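What I learned in two weeks at a youth project in Janditz
9/30/25

I came home from Janditz with a bag of dirty clothes and a notebook that I can hardly read now, because I wrote most of it on the bus. I want to put some of it here before I forget.

The project was a training for people who work with young people in small towns. We were 31 participants from seven countries. The topic was how to involve young people who live far from a city and who usually do not hear about exchanges at all. I am one of those young people, or I was, so I applied the same evening I saw the call. This was in March. The answer came so late that I had already forgotten about it.

The training was organized by Gemex, a small association that has its office above a bakery. They paid for the beds and the food, and they gave back travel costs up to 200 euros. My trip cost 110, so I had no problem, but two participants from farther away had to pay a part themselves. I think this should be written more clearly in the call. When you are 19 and you have no job, even 40 euros is a serious amount. 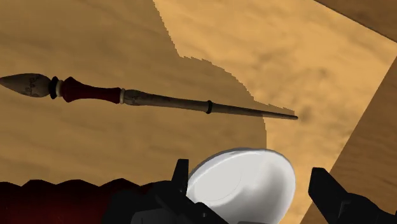
The first days were slow for me. Everybody spoke English, but everybody spoke a different English, and in the evening my head was tired like after an exam. I noticed that I was quiet in the big group and quite talkative in the small one. The trainers noticed it too, I suppose, because from the third day they put us in groups of four for almost everything. After that I started to enjoy it.

The exercise I remember best was about maps. Each group got a large sheet of paper and had to draw a town as a 16-year-old sees it. Our group chose Jelholm, where one of us grew up. We drew the school, the gas station, the bus stop with a bus that leaves at 6:10 and comes back at 3:40, and a big empty space for the rest. Then we had to mark where a young person can sit down for two hours in winter without buying anything. We found only one place, and it was the library, open two afternoons a week. I have been thinking about this question at home also. In my own town the result is not much better.

We visited the Matić youth center on the sixth day. It is in an old school building and it is run partly by the young people themselves. They have the keys, they decide the opening hours, and they write the rules, which are on one page. I asked what happens when somebody breaks a rule. They said that there is a meeting, and that the meetings are so boring that people prefer to follow the rules. I wrote this down immediately.
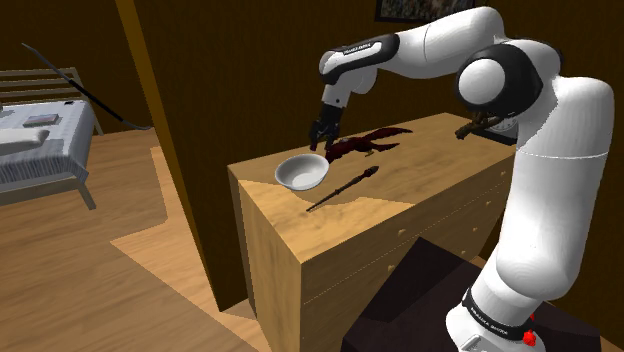

The second week was more about practical things: how to write an application, how to make a budget, how to find a partner in another country if you know no one there. I had believed that applications are for people with a diploma in this. Now I have seen a few good ones, and they are written in simple language, and some of them have grammar mistakes like mine. The budget is more difficult. I made mine three times, and each time I forgot the insurance.

Not everything was perfect. The schedule was too full, and the free afternoon was moved twice and then it disappeared. The intercultural evening was nice, but I would like to have one time an exchange where we do not present our countries with cheese. I wrote both things in the evaluation form.

At the moment, four of us are preparing a small project together. We want to bring young people from our towns to Jelholm for eight days and work on the map exercise with them, this time with the people from the town hall in the room. The application has to be sent in March. If you have experience with short exchanges and with partners who answer e-mails slowly, please write to me in the comments. I answer slowly also, but I answer.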